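Stellix - Liesmich zur Tischsammlung

Hallo! Schön, dass du den Ordner aufgemacht hast. Ich sammle hier alles, was mit Aufräumen und Umstellen auf kleinen Tischen zu tun hat: Ständer, Becher, Halter, Schalen, eben das Zeug, das sich so ansammelt. Angefangen habe ich im April mit meinem eigenen Schreibtisch, inzwischen sind es 200 Einträge, und ein Ende ist nicht in Sicht.

Was drin ist

Der Ordner "tische" enthält die Einträge nach Untergrund sortiert, der Ordner "dinge" dieselben Einträge nach Gegenstand. Ja, das ist doppelt - ich suche mal so, mal so. In "notizen.txt" steht zu jedem Eintrag ein kurzer Satz, meistens getippt, während der Kaffee durchlief. Entsprechend lesen sich manche auch.

Bei den Ständern habe ich nur eine Regel: ein Teil, ein Tisch, sonst nichts dazustellen. Runde Füße bekommen das Kürzel "rf", eckige "ef". Weiß auf hellem Holz steht unter "hell", auch wenn der Schatten mal dunkler ausfällt.

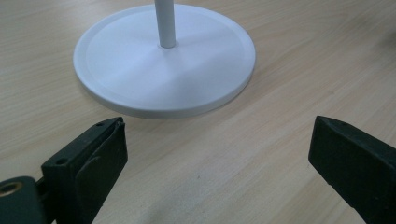 Mit den Kürzeln bin ich übrigens noch nicht ganz glücklich. Bogumił Walczak wollte lieber ausgeschriebene Namen, und vermutlich hat er recht, aber dann müsste ich 200 Zeilen anfassen, und dazu hatte ich bisher keine Lust. Wer mag, darf gern!

Was fehlt

Glas fehlt komplett. Dunkle Tischplatten sind dünn gesät, und die Einträge 40 bis 51 haben noch keine Notiz. Radosław Makowska hat mir welche versprochen (Radosław, falls du das liest: Donnerstag passt mir immer noch). Maße trage ich nur ein, wenn ich selbst ein Maßband zur Hand hatte - geschätzt wird nicht.

Mitmachen

Schick mir einfach eine Zeile im gleichen Format: Untergrund, Gegenstand, Farbe, Kürzel, Satz. Bitte mit Semikolon trennen, Kommas kommen in meinen Sätzen dauernd vor. Umlaute sind erlaubt, die Datei ist UTF-8.

Der alte Stand liegt unter "flanthorpe", den fasse ich nicht mehr an.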